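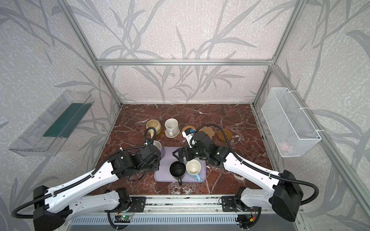 O que muda numa célula de dois braços quando se troca o controlador e se mantêm as garras?

Muda sobretudo o instante em que os dedos fecham e a força com que encostam à peça. No ensaio da Nilbridge, a precisão de posicionamento dos braços ficou praticamente igual com os dois controladores.

Nilbridge compara controladores de garra em tarefa com canecas

A Nilbridge divulgou em julho os primeiros resultados de um ensaio comparativo entre dois controladores para garras paralelas, o Dumitrescu e o Nunier. O trabalho decorreu no laboratório de Prudamstead e somou 2889 tentativas de preensão, repartidas por canecas e bases para copos. A tarefa consiste em agarrar uma caneca pela asa ou pela borda, pousá-la num tabuleiro e voltar à posição de espera sem tocar nas restantes.

O Dumitrescu comanda a garra em posição, com um limite de corrente fixado antes de cada série. O Nunier regula a corrente do motor em malha fechada e só passa ao modo de posição depois de detetar contacto. Ambos receberam as mesmas trajetórias, gravadas por teleoperação, e as mesmas imagens das câmaras montadas nos punhos, a 30 fotogramas por segundo.

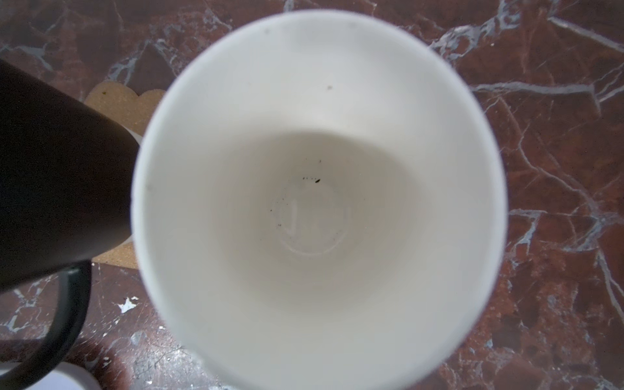 Chávena branca vista de cima pela câmara do braço, com uma caneca escura ao lado.

As peças claras deram mais trabalho à visão do que à garra. Com a câmara muito próxima, a borda de uma chávena branca perde nitidez e o algoritmo de segmentação tende a deslocar o contorno para fora. A equipa corrigiu parte do erro com uma exposição mais curta, o que por sua vez prejudicou a leitura das canecas pretas. A versão final alterna entre duas exposições e funde os contornos antes de enviar o alvo ao controlador.

Segundo a nota técnica, 1063 das tentativas foram feitas com as canecas já agrupadas no tabuleiro. É a situação mais desfavorável para uma garra paralela, que precisa de espaço livre dos dois lados da peça. Nessas séries, o Dumitrescu fechou mais depressa, mas empurrou com maior frequência a caneca vizinha. O Nunier demorou mais a confirmar o contacto e deslocou menos as peças em redor.

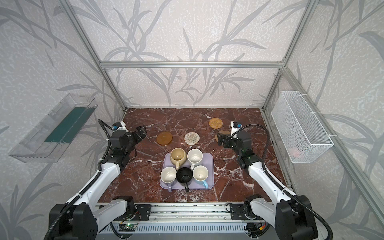

A orientação das asas também pesou no resultado. Com a asa virada para o lado dos braços, os dois controladores tiveram um comportamento semelhante. Com a asa encostada a outra caneca, a preensão pela borda foi a única via praticável, e aí a regulação de corrente do Nunier mostrou vantagem – o fecho abranda ao primeiro contacto e o dedo interior acomoda-se à parede da caneca.

Nas bases para copos a diferença inverteu-se. São peças baixas, com pouca altura útil para os dedos, e a deteção de contacto do Nunier confundiu várias vezes o tampo com a peça. O Dumitrescu, que ignora esse sinal, completou o movimento sem hesitar. A equipa experimentou subir o limiar de deteção, mas o ajuste piorou as preensões pela borda e foi abandonado.

Os ensaios limitaram-se a cargas até 300 gramas. Não foram usados recipientes cheios nem tampas soltas. A temperatura dos motores foi registada em todas as séries, embora a nota divulgada não inclua as curvas correspondentes.

A comparação entre o braço esquerdo e o direito ficou igualmente de fora. Os dois trabalham espelhados sobre a mesma calha, e a Nilbridge indica apenas que a calibração de cada câmara foi repetida a cada mudança de controlador. 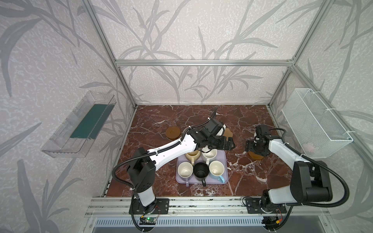
Próxima fase

A Nilbridge vai repetir as séries com um terceiro modo, em que o controlador escolhe entre posição e corrente conforme a altura estimada da peça. O código de comutação já corre em simulação, com uma latência que a equipa considera aceitável para canecas e ainda excessiva para as bases.

Está também prevista a troca das pontas dos dedos por uma versão mais estreita, mantendo os motores e a cablagem. Os registos das séries concluídas serão disponibilizados a pedido, em formato bruto e sem as imagens de calibração.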